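# Volley equipment plan: hand-held grippers for garment folding

Ruvau share / data card, revision 5
14 January 2021

## Scope

Volley is a set of garment-handling recordings made with hand-held grippers in furnished homes. This card covers what the set needs in equipment, what has been bought, and what is left to buy before the second collection round in February. It is written for labs that want to repeat the setup and need figures for a purchase request. Training code and model weights are kept in a separate repository.

## Task covered

Knitwear on a bed. The operator takes hold of a garment, lifts or drags part of it, and works toward a flat fold. Knits are hard on fingertips: the fabric is thick, it stretches, and it catches on any raised edge. Most of the wear in our budget comes from this one task group. 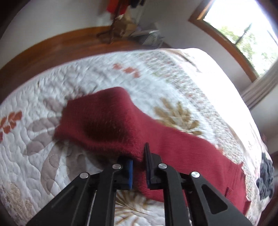
Fingertips are listed as consumables for that reason. We first entered them as capital items and ran out of spares in the middle of the first round. Order them with the grippers, from the same batch. Tips from different batches do not always seat at the same depth, and a mismatched pair has to be recalibrated.

## Budget, first round

All amounts in US dollars, before tax and shipping.

- Grippers, Rosenthal pattern, assembled: 3355
- Fingertips, pivot hardware and spare linkages: 996
- Storage and card readers: reused from an earlier project, no charge
- Garments and bedding: supplied by the households, no charge

The gripper line covers 10 units. Five are in use at any time and the rest are held back as replacements. Printing the parts in-house lowers the first line but moves the cost to labor – we did not track assembly hours closely enough to give a fair comparison.

## One gripper or two

Plan for two per operator. Single-gripper episodes are usable for grasping and dragging, but folding a sweater needs one side held while the other moves. The set contains both kinds, tagged `single` and `pair` in the episode index.

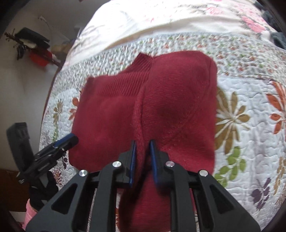 A pair also doubles the storage requirement and adds a sync step. Budget for a card reader that takes two cards at once. Reading them one after the other was the slowest part of each session and led to several mislabeled episodes, which are listed in `errata.txt`.

## Site requirements

- A bed or other soft surface the operator can reach from at least one long side
- Daylight or room light. No extra lamps were bought. Strong window light washes out part of the view in some episodes; these are kept in the set
- Patterned bedding is allowed. Do not buy plain covers unless your method needs them

## Open purchases for February

1. Replacement fingertips for all units in use
2. Two-slot card readers
3. A hard case for each pair. Sivano quoted a foam-lined case; the quote has lapsed and has to be requested again

Robot arms are outside this plan. If you intend to run trained policies on hardware, check that the wrist mount accepts the same fingertips before you order anything on this list.

## Known limits of this card

Prices are what we paid, in small quantities. Repair time is not included. Pivot hardware loosens with use, and we have no replacement interval yet.

14 shares | 3 comments

**Comments**

**knitbin** – Does the 996 include spare linkages for both sides, or one side only?

**volley-maint** – Both sides. Left and right are ordered as a set.

**tgrasp_lab** – We went with printed parts and spent the savings on screws. Would like to see assembly hours in the next revision, even a rough log.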